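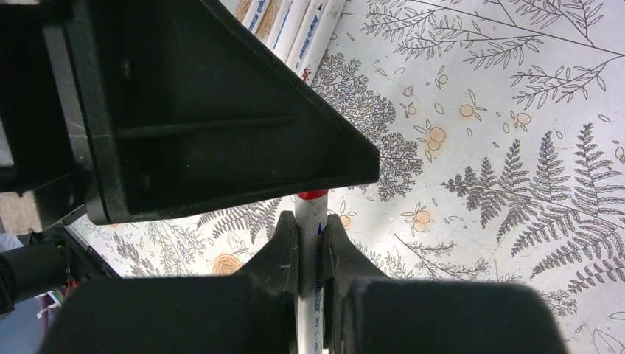 Marker duty on the flowered tablecloth.

I've been at Skornthorpe long enough to remember when every art kit we shipped was put together by hand, start to finish. Markers, pads, the little thank-you card, all of it. On a busy day in January we'd send out 200 kits and my wrists would let me know that night!

So when the arms came in I was nervous, and I wasn't the only one on the packing side. Would there still be a job for us? So far, yes, though it's a different one. I spend way less time grabbing markers and a lot more time laying things out for the arms, checking colors and arguing with the Vodeo scheduling screen (which hates me, I swear).

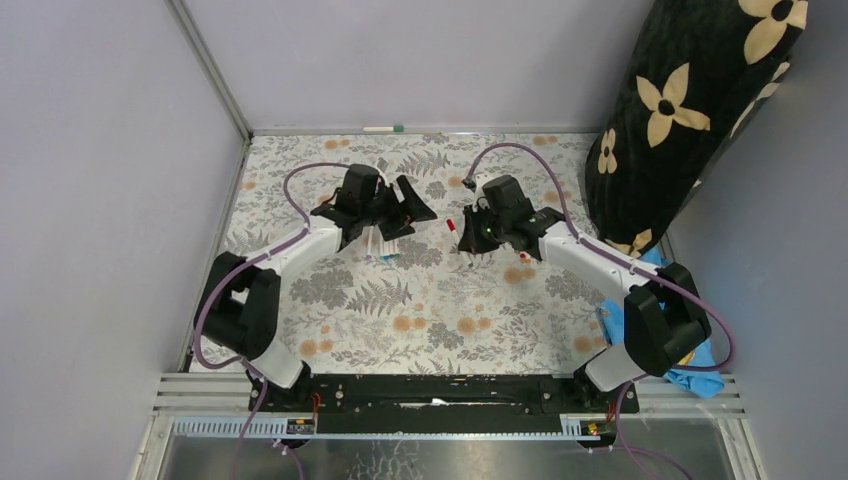
What my day looks like now

Two of us share the station, and we swap at lunch. My hands feel better. My eyes are more tired, because watching is harder than doing. I kind of miss the chatter of the old long table, when you could get through a whole story over 50 kits. 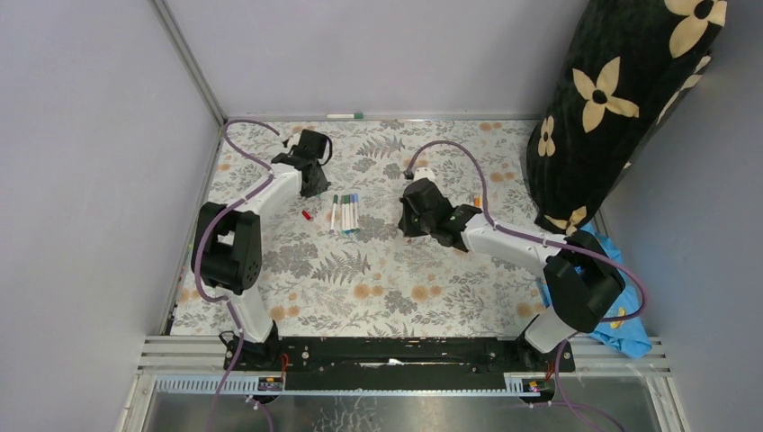
The bit I'd love the bosses to think about is pay. Setting up an arm is a skill, and we've all had to learn it on the fly, but our job title still says packer. I brought that up at the last Ilberg meeting and got a "we'll look into it." I'm going to keep asking!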